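Hilance Publishes Guide to Help Families Cut Added Sugar from Breakfast

Hilance, a nutrition education company, today released a free guide for parents who want to lower the amount of added sugar their children eat in the morning. The guide has the title "Breakfast With Less Sugar" and it can be downloaded from the company's website or requested on paper. It was written by the Hilance team of dietitians under the direction of Amirul Wattimena, head of nutrition programs.

The guide is the result of a one-year project in the town of Skistberg. In this project, 187 families kept a food diary of everything their children ate and drank before school. The diaries covered 14 days. After that, the families received a first version of the guide, tried the recipes and wrote their comments in the margins. Many of these comments were used in the final text.

**What the diaries showed**

Most parents in the project believed that breakfast was the healthiest meal of the day in their home. When the dietitians read the diaries, they saw a different situation. Sweet cereal was the most common breakfast, and it was often eaten together with flavored yogurt or a glass of juice drink. Each of these foods looked small when it was alone. Together they made a breakfast with more sugar than many desserts.

"The parents were surprised, and some of them were a little angry at the packages," said Amirul Wattimena. "They had bought a product with fruit on the front and the word 'natural' next to it. They did not do anything wrong. They read the front of the box, as we all do when we are in a hurry, and the information they needed was on the side."

The first chapter of the guide is therefore about reading labels. It explains the difference between total sugars and added sugars, and why the serving size on the package should be compared with the bowl that the child really uses. It also gives a list of other names under which sugar can appear in the ingredients, such as cane juice, rice syrup, maltose and dextrose.

**Small changes first**

The guide does not ask families to remove all sweet foods at once. In the first version there was a strict plan for the whole week, and the families in Skistberg did not like it. Several parents wrote that the children refused to eat and went to school hungry. The strict plan was taken out.

In its place there is a slower method. A family begins by mixing the usual cereal with a plain one, and every few days the part of plain cereal becomes larger. The same can be done with yogurt – half flavored and half plain at the beginning, then less and less of the flavored one. Juice drinks are replaced with water or milk, and whole fruit is put on the table where the child can reach it.

The second chapter has 20 recipes. All of them can be made with common ingredients from an ordinary grocery store. Among them are:

- oatmeal with grated apple and cinnamon
- scrambled eggs in a corn tortilla
- plain yogurt with frozen berries and oats
- whole wheat toast with peanut butter and banana
- rice porridge with pear, prepared the evening before

For each recipe the guide tells which steps a child can do alone and which steps need an adult. Families with allergies will find changes for milk, eggs and nuts on the same page as the recipe, because parents in the project complained that they had to look for them at the end of the book.

**A chapter for schools**

The third chapter was written for schools that offer breakfast or a morning snack. It was prepared together with the kitchen staff of Boateng Elementary School, where 70 children eat breakfast in the cafeteria. The school kitchen tested several of the recipes in larger quantity and changed two of them so that they can be kept warm for longer. The oatmeal with apple remained on the school menu after the test.

Schools can order the chapter as a separate booklet. It includes a shopping list, a sample letter to parents and a poster about drinks for the cafeteria wall. Hilance will also hold an online meeting for school cooks in May, where they can ask questions to the dietitians who wrote the recipes. The meeting is free of charge, but registration is necessary.

"A cook in a school has very little time in the morning and a fixed budget," said Wattimena. "If our advice does not fit in this kitchen, then it is not good advice. We had to learn this, and we thank the cooks at Boateng for their patience and for their very direct opinions."

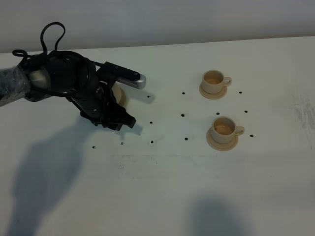 **SKISTBERG, February 5, 2023** – Together with the guide, Hilance also makes available Homley, a simple breakfast planner for the home. The planner is a printed notepad with one page per week. Parents and children fill it in together, and at the bottom of each page there is a space for the shopping list. Homley can be printed at home without cost, and families who ask for the paper version of the guide will receive one notepad in the same envelope.

The planner has no points, no colors for "good" and "bad" foods and no place to write the weight of the child. This was a decision of the dietitians, who did not want breakfast to become a subject for worry or for arguments at the table. Children can draw on the pages if they like.

The guide gives general information for healthy families. Parents of a child with diabetes, a food allergy or another medical condition should talk with their doctor or dietitian before they make changes in the diet.

**How to get the guide**

"Breakfast With Less Sugar" is available now in English, and a Spanish version is in preparation. Libraries, clinics and parent groups may copy the guide and give it to their visitors, as long as the text is not changed and it is not sold. Paper copies are sent by regular mail while the supply lasts.

**About Hilance**

Hilance develops nutrition education for families, schools and community kitchens. The company produces printed guides, courses for cooks and teaching material for elementary schools. It does not sell food or food supplements, and it does not accept payment from food producers for naming their products.

**Media contact**

Amirul Wattimena
Head of Nutrition Programs, Hilance
Skistberg

Review copies of the guide and the school booklet can be requested from the same contact.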